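Home > Boards > Workshop and Storage > Shelving and Racking
Tags: metal shelving, storeroom, load ratings, small parts
14 replies - 651 views - 3 shares

White metal shelving: heavy items on the bottom or at waist height?

perforated_upright
Started November 8, 2019

I am re-laying a storeroom and would like opinions before I start moving shelf levels. The unit is a white Vrabec with perforated uprights, bolted shelves and five levels. The rated load is 199 kg per level, evenly distributed, with a limit of 700 kg for the whole bay. I am nowhere near either figure.

The difficulty is mixed contents. There are a few bulky items, some on wheels, and then a quantity of small things in shallow trays. The bulky items are awkward to lift. The trays need to be seen from above or their contents get forgotten.

The present arrangement was made by whoever had the room before me. Shelf pitch is uneven and two of the levels are too close together to get a hand in over a full tray.

tallow_and_tin
Heaviest at the bottom. A tall bay with a high centre of gravity wants fixing to the wall, and most of them never are. What is the wall made of?

perforated_upright
Blockwork, painted. The bay is not fixed at present.

gusset44
Fix it first, then argue about levels. Two brackets at the top, one per rear upright, into proper plugs. The ones supplied with the Jiria bays are thin and bend when you tighten them. I bought plain angle brackets and drilled them out to suit.

On the main question I disagree with tallow_and_tin. Bottom shelf for anything heavy is fine if it stays there. If it comes out every day, you are lifting from ankle height every day. I keep the daily heavy item on the level between knee and hip and put the rarely used weight underneath it as ballast.

tallow_and_tin
Ballast only works if you have something to use as ballast. Most people have one heavy thing.

gusset44
Then a box of old tiles. The principle is the same.

slowcoach_b
We have the same white racking where I am. Wheels are on the bottom shelf, the big unit is on the tier where it can be reached, and things get sorted out at the front of it.

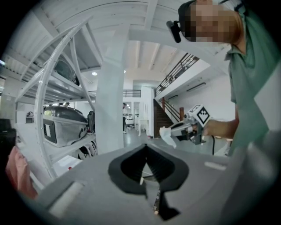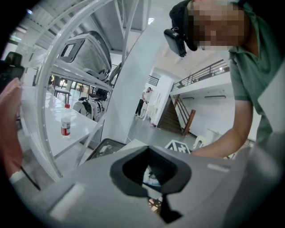
White metal shelving in both.

Is it worth putting a liner on the shelves under small trays?

It is worth it if the trays are slid in and out often. Bare painted steel scratches along the front lip first, and a cut piece of ribbed rubber matting stops the tray creeping forward as well. Leave it off any level that takes wheels or castors, where it rucks up.

perforated_upright
Useful, thank you. I had been thinking of hardboard but matting is easier to cut round the uprights.

gusset44
Hardboard also swells if the room is damp. Matting can be lifted and wiped.

noggin_end
One point on pitch. The holes on the uprights are there to be used. Measure the tallest thing that will live on each level, add a hand's thickness, and go to the next hole up. On my Vrabec that gained a whole extra level without losing anything. It took an evening - mostly finding the right spanner.

tallow_and_tin
Watch that. Adding a level does not add to the bay limit. If the plate says 700 then it is still 700 with six shelves. Long gaps between the lower shelves also reduce what the uprights will carry, so read the maker's table and don't leave one enormous opening at the bottom.

noggin_end
Agreed, I should have said so. Mine holds paper towels and paint trays.

slowcoach_b
Wheeled things on a shelf need a stop. A strip of timber across the front edge, held with two bolts through the existing holes, has done the job for us since June.

perforated_upright
Would you not put wheeled items on the floor?

slowcoach_b
I would if there was floor. Under the bottom shelf is too low for anything but dust.

gusset44
Take the bottom shelf out, then, and roll them straight in.

tallow_and_tin
And lose the lowest brace on the bay. On a bolted unit the bottom shelf is part of what keeps the frame square. I would not remove it without fitting a cross member in its place. Zekthorpe used to sell a tie bar for this purpose, 979 mm long, but check it against your own width because it was only made in the one size.

gusset44
Fair. I have done it without and the bay did rack slightly when pushed from the end.

perforated_upright
Plan so far: fix to the wall at both rear uprights, keep the bottom shelf and put a timber stop on it, raise the second level by three holes, matting under the trays. Small trays go at chest height, one deep. I will report back on whether three holes is enough.

noggin_end
Slacken all the bolts before you move the level and tighten them again at the end. Otherwise the shelf corners will not line up.

Thread tools: Reply - Print - Report
Nurnero Boards - Contact us - Terms of use - Back to top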